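Stomik Bras de cuisine — fiche produit et avis du magasin

Référence : STK-190
Fabricant : Stomik
Catégorie : Automatisation domestique / Bras articulés
Disponibilité : sur commande uniquement
Fiche mise à jour le 5 juillet 2022

Présentation

Le Stomik est un bras articulé à poser au bord d'un plan de travail, livré avec une main à plusieurs doigts et un logiciel de simulation. Le fabricant le présente comme un « commis de cuisine ». Nous le vendons comme un bras de développement, avec une fiche moins flatteuse que la sienne.

Ce qui est livré

Bras complet avec embase
Main à plusieurs doigts, montée
Boîtier de commande et arrêt d'urgence filaire
Licence du simulateur, 3 ans
Manuel en français (traduction correcte, sauf le chapitre sur l'étalonnage)

Caractéristiques

Charge utile en bout de bras : 3 kg
Alimentation : secteur
Consommation en mouvement : 190 W
Niveau sonore : non communiqué par le fabricant
Lavable : non, ni le bras ni les doigts

Relisez la dernière ligne si vous pensiez lui confier de la sauce tomate.

Ce qu'il fait, ce qu'il ne fait pas

Prendre un objet rigide dont il connaît la forme et le reposer à un endroit connu : oui, presque toujours. Vider un lave-vaisselle : des assiettes identiques, bien espacées, à condition d'avoir l'après-midi devant soi. Les couverts, non. Essuyer une table : il passe l'éponge, il ne voit pas la tache. Éplucher, non. Plier un torchon, non plus, malgré la vidéo du site Stomik, que nous n'avons jamais réussi à reproduire.

Chaltu Ambaye, qui assure les essais pour nous, l'a gardé tout le mois de mars dans la cuisine de l'atelier. Son relevé tient en une phrase : le bras travaille bien tant qu'on range avant lui. Un bol déplacé d'une largeur de main, et il faut relancer la détection. Chez Hopkin, le concurrent direct, c'est la même histoire avec une pince plus simple et un service après-vente plus rapide.

Le cas du versement

C'est l'argument principal de la brochure. Tenir une bouteille inclinée près d'un bol, un simulateur s'en charge volontiers : le verre n'y casse pas et on recommence autant de fois qu'on veut. Stomik annonce 2,053 essais de versement simulés (la virgule est anglaise, lire deux mille cinquante-trois) et ne publie aucun chiffre sur de vraies bouteilles. Nous l'avons demandé deux fois.

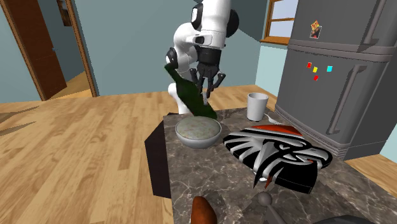
Entre une cuisine calculée et la vôtre, il reste le poids du liquide qui change pendant le geste, le goulot qui goutte, le plan de travail gras. Adelmo Lo Presti, de la société Astine, qui intègre ces bras en atelier, les réserve au chargement de pièces toutes pareilles — pour l'huile, ses clients ont gardé un robinet doseur.

Accessoires compatibles

Doigts de rechange Mumasier, vendus par jeu
Rallonge d'arrêt d'urgence
Plaque de fixation pour plan de travail épais (la pierre demande un perçage, à faire chiffrer par un marbrier)

Prix

3 000 € hors taxes, hors livraison. La licence du simulateur est payante au-delà de la période incluse, à un tarif que Stomik révise chaque année.

Notre avis

Pour un laboratoire, une école ou un bricoleur patient, le matériel est sérieux et la main vaut à elle seule une bonne partie du prix. Pour faire la cuisine, gardez votre argent. Les retours sont acceptés si les doigts sont propres.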